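Winley Staff Forum > Facilities and Equipment > Extended use of office desktops

Proposal to move the replacement cycle from five years to seven

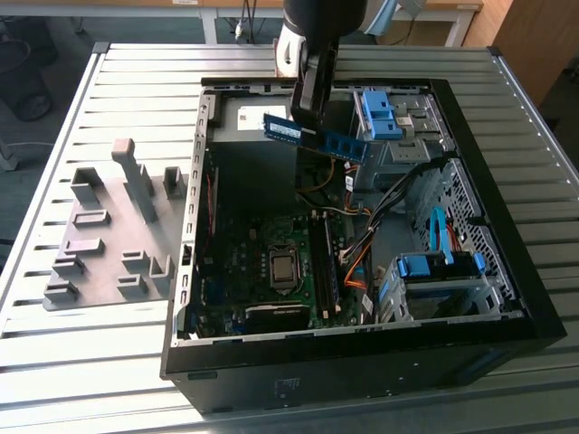
Posted by jpostma_facilities
The Equipment Office requests comment on a proposed change to the desktop replacement schedule. At present, 159 desktops at the Stirnden building are due for disposal in April. Most of them fail only on memory when measured against the new Vakance records software. Opening a tower on its side and fitting a memory module, such as the blue one shown, is within the scope of our own bench staff – no outside contract is required. Departments may submit comments until noon on Wednesday.
Jozef Postma, Equipment Office

Posted by Ledger_Annex
Accounting supports the proposal in principle. Please confirm whether the cost of parts will be charged to departments or held centrally.

Posted by r.anozie.hall
The Anozie Hall front office does not support it. We kept 72 machines past their term under the previous policy, and the power supplies began to fail in the sixth year. Added memory does not address that.

Posted by jpostma_facilities
Parts will be held centrally. With regard to power supplies, the failures at Anozie Hall are on record. That model is excluded from the proposal; see section 2 of the draft.

Posted by r.anozie.hall
Section 2 excludes the model by name but not the later version with the same supply. I ask that the wording be corrected before any vote.

Posted by deskside_470
Agreed on the wording. I would still rather see the money spent on memory than on new units that sit in boxes until summer – as they did last time.

Posted by jpostma_facilities
The correction is accepted. A revised section 2 will be posted to this thread.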